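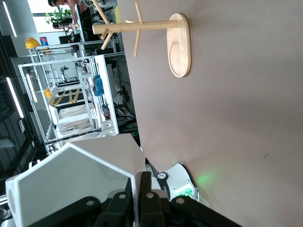
According to Prokopenko, a peg joint fails at the shoulder long before the peg itself breaks, and most older accounts of the subject follow this view. Later tests at Firnholm gave a less simple result.

A peg joint is a round joint in which a turned wooden pin is glued into a drilled hole. It is used in chair rails, coat racks and small household stands. The strength of the joint depends on the depth of the hole, the fit of the pin and the direction of the grain.

Firnholm tested 301 joints in beech and ash. Pins set 17 mm deep carried a mean side load of 400 newtons. In 37 of the joints the pin split along the grain while the glue line held.

The Greklow pattern has a straight pin with shallow grooves, which let air and spare glue escape. The Stisik pattern has a slight taper and is driven in dry. It can be taken apart for repair, but it loosens when the wood shrinks in heated rooms.

See also: Dowel; Mortise and tenon; Wood glue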